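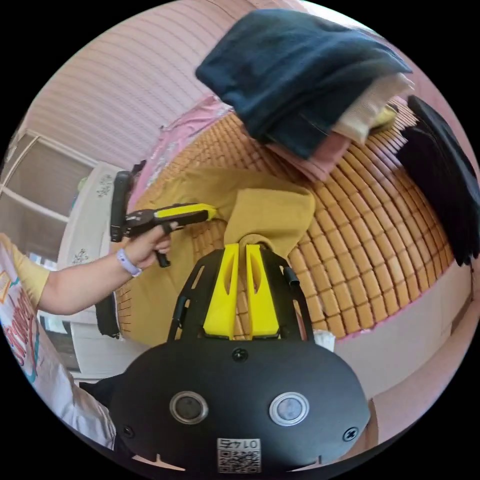 Figure 4. Mustard-yellow cloth on the mat, one edge pulled up into a bunched fold and the rest lying flat toward the pile of clothes.

Household Work Papers > Clothing and Laundry > Folding on the Bed > Section 4

4. The bed as a folding surface

4.1 Where folding was done

Of the 35 households that kept a laundry diary for us in Borkberg, most named the bed as the usual place for folding. Tables came second and the floor third. An ironing board was mentioned by four households, and in each of these it was also used for shirts that were never ironed. The diaries cover 316 folding sessions and 2941 pieces of clothing, not counting socks and underwear, which were too often put away unfolded to be recorded in a consistent way.

People gave plain reasons for using the bed. It is large, it is close to the closet, and it is free during the day. It also has drawbacks. A mattress gives under the hand, so a crease pressed into a shirt on the bed is weaker than one pressed on a table. A loose sheet moves with the garment when the garment is pulled. Several diary keepers wrote that they smoothed the same shirt two or three times before making the first fold.

4.2 Mats and sheets

Households that sleep on a woven bamboo mat in the warm months had less to say about slipping. The mats are made of small rectangular tiles on a backing and lie over the sheet, often over part of the bed only. Clothes were folded on the mat, and the bare part of the sheet was used for whatever was waiting. Chowdhury's earlier work on bedroom storage found the same split between a working half and a waiting half, in homes with no mat at all.
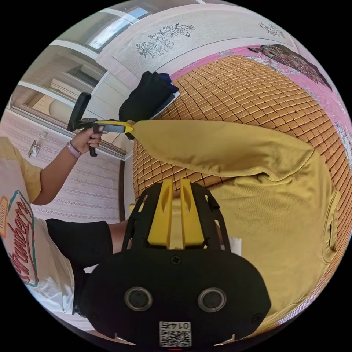
Knit polo shirts took longer than any other upper garment in the diaries. The 1166 shirts we could sort by type include T-shirts, polos, and button shirts, and the polos stand apart for two reasons. The collar keeps its own shape and lifts the fabric next to it. The knit stretches along the sleeve, so a sleeve pulled out straight springs back when it is let go, and the fold line moves with it. Diary keepers who folded the sleeves in first complained of this more than those who folded the whole shirt in half lengthwise and then dealt with both sleeves together.

We had expected the mat to make this worse, as its surface is hard and smooth. The diaries do not support that. On a mat the body of the shirt lay flatter before folding – softer creases could be pushed out toward the hem – and the sleeves could be laid down in one movement. The mat does tend to bulge on a soft mattress, and a garment placed over the bulge will not lie square. Two households dealt with this by working from the side of the bed nearest the wall.
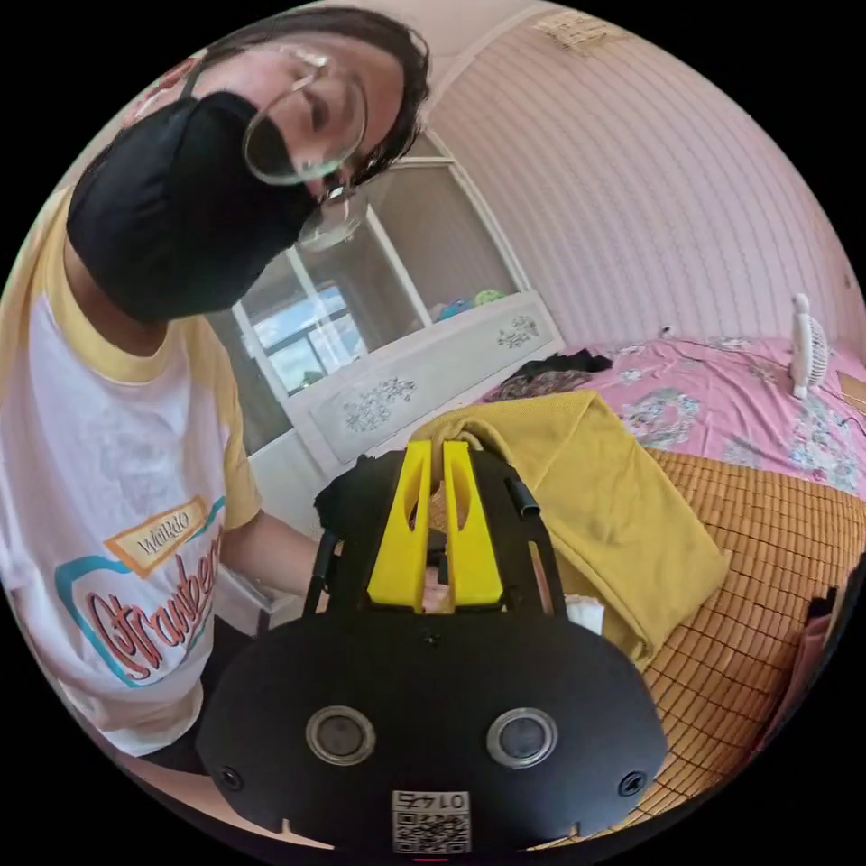 Small things get in the way more often than we had planned for. Tissues, scraps of paper, price tags, and single socks end up under the garment being folded and are found only when it is picked up. We added a line for these to the second version of the diary, in April, after Thilini Chowdhury noticed how many keepers had written them in the margin. Objects that belong on the bed also take up room. Desk fans were the most common, with their cords, followed by phone chargers and pillows. Fans were seldom moved for a folding session. The clothes were simply placed so that the cord stayed clear.

4.3 Stacks

Almost all of the households built more than one stack. The rule behind the stacks was different from home to home. Some sorted by person, some by drawer, and some by size, with the heavier pieces at the bottom. Color was hardly ever given as a rule, and mixed stacks of dark, white, and bright pieces were normal. 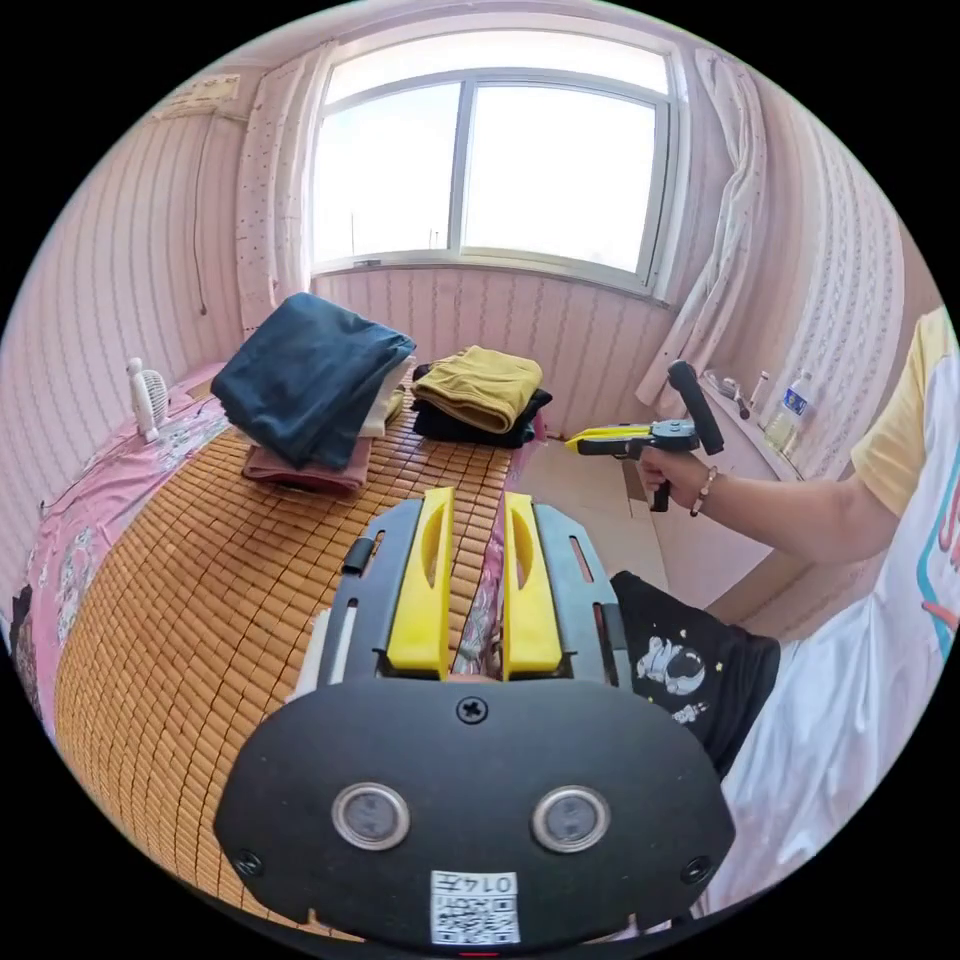
Stack height on a bed is limited by the mattress. A stack of two or three pieces stays upright when someone leans on the bed beside it; taller ones lean and have to be straightened. Keepers who used a mat put their stacks on it, a little back from the working side, and carried them to the closet one at a time. Nearby shelves and window ledges were mostly taken up by bottles, tubes, and other small items, and were rarely used for clothes even when there was space left.

Pieces hung over the edge of the bed were a separate group. These were usually dark T-shirts, prints in particular, and the diaries do not agree on whether they counted as done. We left them out of the stack figures and return to them in Section 5.

Comments

Heike Gerlach
Did you ask how firm the mattresses were? Mine is very soft and I gave up folding on it years ago.

Tharindu Navaratnam
We asked only for the age of the mattress, and a third of the keepers left it blank. The form is in Appendix B.

Evdokia Galanis
The part about polo sleeves matches what I see at home. I fold in half first and it does go faster.

Moushumi Thambiah
Section 4.3 mentions sorting by drawer. Is there a table for this? I could not find it in the Ekanayake supplement either.

Last updated: 17 July 2022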